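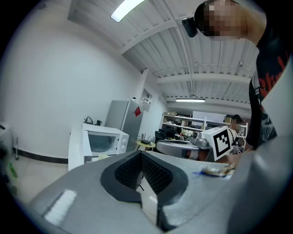

2019-12-19

Glue day again. I mixed the third batch of hide glue for the Rodby chairs, 78 grams of dry pearls this time, and left it soaking while Nazma and I argued about whether the old joints want steam or just patience. She won (steam, but only a little!). Two of the back rails let go nicely, the third is still sulking in the clamp.

Note to Loredana – the good syringe is clogged, I've put it in the mug by the sink with warm water, please don't throw it out. We have 9 needles left and I'd like to order more before the break.

Seat frames: sanded to 400 on the show side only. Si-eun thinks that's too fine for the shellac to grab and she may be right, we had that cloudy patch in October and I never did work out why. I've done one test strip at 180 – no, 220, it's written on the back – and we can compare tomorrow.

Pot sat at around 140 all afternoon, which is where I like it. Smelled awful by four. Open a window next time.

Still to do: plug the old screw holes, find the missing stretcher, call Melquiades back about the cane. He wants 18 days for it and I said fine.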